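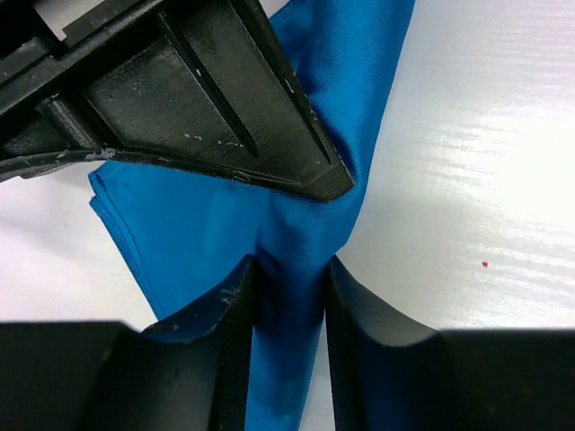 Besuch der Vorführung bei Herkulura mit einer Gruppe

Unser Verein plant, am Sonntag mit 18 Personen den Tag der offenen Tür bei Herkulura zu besuchen. Angekündigt ist eine Vorführung, bei der Roboter Textilien handhaben. Ist für Gruppen eine Anmeldung erforderlich, und wie lange dauert der Rundgang?
Skallemero

Sehr geehrte Damen und Herren,
Gruppen ab zehn Personen werden um vorherige schriftliche Anmeldung gebeten. Die Vorführung dauert 50 Minuten, der anschließende Rundgang durch die Montagehalle nochmals 60 Minuten. Gezeigt wird das Greifen und Falten von Stoffzuschnitten - bei glattem, satinartigem Gewebe eine anspruchsvolle Aufgabe, da sich der Stoff zwischen den Greiffingern leicht zusammenzieht und verdreht. Fragen an das Bedienpersonal sind nach jedem Durchgang möglich. Die gelbe Bodenmarkierung darf während des Betriebs nicht überschritten werden. Der Einlass erfolgt über Tor 2, Parkplätze für Reisebusse sind gesondert zu beantragen.
Vilho Oksanen

War im Mai dort. Die Vorführung ist sehenswert, der Rundgang eher kurz. Gehörschutz wird gestellt.
Zuken

Ergänzend sei angemerkt, dass die Buslinie 569 sonntags nur bis zum Bahnhof verkehrt. Von dort ist ein Fußweg einzuplanen.
Quansah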